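**Ticket 610 – Volus two-arm bench kit, left gripper not closing properly**
Status: closed (with a moan at the end)
Opened: August 18, 2024
Kit from: Zivden, bought in May, on the Prastgate plan

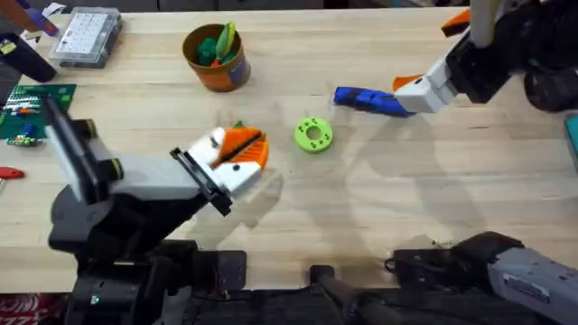
Right, so the short version is that the left arm won't grip anything thin. The right arm is fine. I can give it a pen, a bit of tube, whatever, and it hangs on to it all afternoon. The left one comes in nicely, lines itself up, closes on the part, and then stops just before the fingers meet. Anything fat gets held. Anything thin gets a sort of gentle pat and stays on the table.

I've had the kit on the bench since May and up to last week it was behaving, so this is new. I was going to write it up as a proper review for the user forum (and I still might), but I can't really tell people it's good while half of it is sulking, can I?

**What I'd like it to do**

The job is small-parts sorting and handing bits from one arm to the other. Left arm picks up, meets the right arm over the middle of the table, right arm takes it and puts it away. I've got a disc with a big hole in the centre that I use as my standard test piece, because there are loads of ways to get hold of it and you find out very quickly if something's off. Flat on the table is the hard version, as the fingers have to get down low and pinch the rim.

**First go: turn it off and on again**

Yes, I know. Full power down, both arms, two minutes by the kitchen timer, back on. Homed both. Left gripper opened all the way, closed, and stopped in exactly the same place with a sliver of daylight between the fingers. At least it's consistent!

**Second go: the fingers themselves**

The orange fingers are push-fit with a screw through the back, and I did wonder whether one had crept out along its slot. Took both off the left, cleaned the ridges with a toothbrush (there was a fair bit of fluff in there, a bit embarrassing), and put them back with the screws done up snug. No change. Then I swapped the left pair with the right pair. The right arm carried on gripping happily with the left's fingers and the left arm carried on not gripping with the right's. So it isn't the fingers. I wish I'd done the swap before the cleaning, it would have saved me half an hour with a toothbrush.

**Third go: settings**

This is where the Volus software and I fall out a bit. There are two places to set how far the gripper closes. One is on the main gripper page, where you'd look. The other is three menus down under "tool profile", and it quietly wins if the two disagree. My right arm had 0 in both. My left arm had 0 on the main page and 125 in the tool profile.

I don't remember putting 125 in there. The update log says the profiles were "migrated" when I went to build 211, and the trouble started after that update, so you can draw your own conclusions. I certainly have.

I set it to 0, pressed save, and it said saved. Closed the gripper: same gap. Went back in, and it said 125 again. Did this several times with increasing amounts of tea.

**Message to Zivden support**

Sent them the log file and a description pretty much as above. I had a reply the same afternoon, which was good going. They asked me to:

- check the cable at the left wrist was fully home (it was, but I reseated it anyway)
- export both tool profiles and send them over
- tell them whether I'd fitted anything from Pretorius, as their older add-on plates come with their own profile

That last one made me sit up. I do have a Pretorius profile on the system. I tried it in the spring, didn't get on with it, and went back to the standard one, or so I thought. Had a look at the export and sure enough the left arm was still pointing at it. The name shown on screen was the standard one, but the file underneath was the Pretorius one, and that file is locked. That's why my change never stuck. It would have been lovely if the software had told me so when I pressed save, instead of cheerfully saying "saved".

**What fixed it**

Writing this out in full in case anyone else lands here from a search:

1. Park both arms and switch the motors off in the software. Leave the power on.
2. Export the profile from the arm that works. Keep a copy somewhere sensible.
3. On the bad arm, go to tool profile and choose "detach". Don't choose "reset", it just reloads the locked file.
4. Import the good profile and give it a new name. I called mine "left plain".
5. Set the closing value to 0 on both pages.
6. Restart the software and check the number is still 0 before you do anything else.
7. Run the gripper calibration with nothing between the fingers.

Step 6 is the one I'd underline. The first time round I skipped it, ran the calibration on the old value, and had to do the lot again.

After that the left gripper shut completely. I ran the pick and handover on the disc until I got bored, then tried a strip of card, and it picked that up as well. Very pleased!

**Things I'd still like sorted, please**

Having two closing values is daft. Show one, or at least flag it when they don't match. And a locked file shouldn't say "saved". I've put both in as requests and support said they'd pass them on to the software people.

Also, while I'm here, the printed guide for the handover routine still shows the old menu layout. I managed, but I'd have been lost if this had been my first week with it.

**Would I still recommend it?**

I would, yes. The arms are quiet enough that I can have the radio on, the table layout gives them both room to get at the middle, and the support is quick and doesn't talk down to you. The Prastgate plan seemed dear when I signed up, but this ticket was covered by it and I didn't have to argue the point. The software needs a tidy. If you're the sort of person who never updates anything mid-project, you'd probably never have met this problem at all, and I'm going to try to become that person.

Closing this one. If the value creeps back up after the next build I'll reopen it under the same number and attach a fresh export.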